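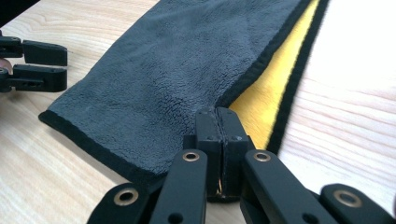

I only went to the open day at Jemlow for the free lunch. My cousin Rosalía had been talking it up since May -- "they let you try everything!" -- and I had nothing in the fridge but mustard.

They'd set up a table for towel folding. You got a gripper in each hand, these black pinchy things you squeeze, and you had to fold a gray and yellow towel while a whole line of strangers watched. The idea was that the robot in the next room would learn from people like us (poor robot!). A man named Recep Güneş ran the table, and he had a stopwatch, and I didn't care for the stopwatch one bit.

"Two corners, bring them over, let go," he said. "My daughter does it in 20 seconds."

"How old is she?"

"Six."

Well, I fold towels for a living. I did 11 years at the Öztürkmen Hotel, in the laundry, and I can do a stack of 50 while arguing on the phone. So I rolled up my sleeves and pinched that black edge good and tight with my right hand, reached over with my left, and missed. Missed again. Got it, lifted it, dropped it. Somebody behind me said "ooh" the way you do when a waiter loses a tray.

It took me 117 seconds, and what I ended up with looked like a sandwich somebody had sat on.

"That's fine," Recep said, writing it down. "That's useful."

"Can I go again?"

He looked at the line, and then he looked at me, and he must have seen something in my face, because he shook out the towel and laid it flat.

By the time Rosalía found me I was on my ninth try and lunch was over. She'd saved me a roll in a napkin. I told her to hold it a minute -- I only needed the one corner.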